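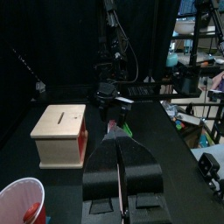
Slide 4. The box with the slot

Leave this one up while people find seats after the break. Don't read the title out.

Start with the claim. The Eltitz brochure says a child who drops things through a slot is "learning to save." Say that slowly, then ask who in the room believes it. I don't. Putting a small thing into a hole is fun at two and it is fun at forty. Saving is something else, and I have yet to see a box teach it.

Point to the slot. It's cut on a diagonal. Ask why anyone would do that. Merike Kuusk thinks it makes the child turn the wrist, and she may be right, but she is guessing and so am I. Don't let the room settle on her answer just because it sounds good.

Then the opening in the red side. It makes the thing look like a coin bank, and that is where the sales talk comes from. Paint and a slot, and suddenly we have a lesson in money.

Cup next. White rim, pink inside, a round red piece in it. My question for the teachers: would a child go for the box first, or the cup? In the Purnden playroom the cups won most mornings, and no one has printed a brochure on cups.

Slide 5. The Pakcombe numbers

They sent forms to 1551 families and got 701 back. Give both numbers. The handout gives only the second.

The forms asked parents if their child had "become more careful with money." These were three-year-olds. Pause here.

Stavros Fragkou will probably object that parents know their own kids. Fine, they do. They also paid for the box.

If time is short, skip slide 6 and go to Styliani Panagiotou's question about price. I still can't answer it. Say so, and take hands from the back first.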